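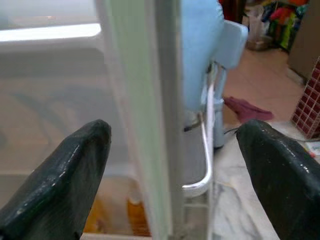

Page 2 of 19

Falatbridge Community Kitchen
Progress report to the Rundard Fund, second period
Prepared by Irén Gál, kitchen coordinator
08/10/2026

Dear Pornthip,

Thank you for your patience with this one, and for the kind note you sent after the last report, which I read out over lunch and which went down very well. You asked me to begin this time with cold storage, as it was the largest line in the grant, so I shall do that first and leave the cookery classes and the garden for the pages that follow.

When we wrote to you in March we were still sharing one elderly fridge between the lunch club, the classes and the food parcels. You will remember the muddle this caused. Milk for the lunch club was forever being used up in somebody's white sauce, and at closing time things were pushed in wherever there was a gap. Rogério Toledo went through the shelves every Friday for a month with a notebook and a bin bag, and it was his notebook, really, that made the case for doing things differently.

The fridge side of the work is now largely settled. Food is sorted by who it is for, and then by date, with the oldest at the front. We have come to be very fond of see-through bins and drawer fronts. With the door open and the light coming off those pale walls you can tell that there is something orange behind the plastic down at the bottom before you have pulled anything out, and that small thing has changed how people behave at the fridge. They look first, and the door is shut again sooner. Vanderleia Rezende has been firm about leaving the fronts free of stickers, and I have come round to her way of thinking, although I did buy a great many labels in the spring and they are still in my desk.

Food parcels have grown a little faster than we planned for. We had told you we hoped to send out 100 in the period and the final figure was 169, most of them with something chilled inside. Nearly all the extra demand came over the summer holidays. We managed it by packing on two mornings a week instead of one, which was Vanderleia's suggestion, and by asking families to give us a day's notice where they could. Some can't, of course, and we always keep a bit back for them.

Cleaning is the part that has gone less smoothly. The plan was a full empty-and-wipe once a week, with a quick going over of the shelves and the door seal in between. The weekly clean has happened without fail. The quick one has been patchy, especially on class evenings when everyone is tired and wants the bus — Tavion Dvorak has offered to take it into the last ten minutes of his Tuesday class, so that it counts as part of the lesson, and we shall try that until Christmas and tell you how we get on.

On money, we are slightly under budget for storage. The bins cost less than we had allowed for and we did not need the second set of shelves. With your agreement I should like to move what is left towards a chest freezer, as we have twice had to turn down frozen vegetables from the Cilska shop for want of anywhere to put them. I haven't ordered anything and won't until I hear from you.

You did ask whether we would be able to show another kitchen how we have set things up. We would be delighted! Mornings are best, before the lunch club comes in, and there will be soup if you stay on.

The figures for the classes begin on the next page.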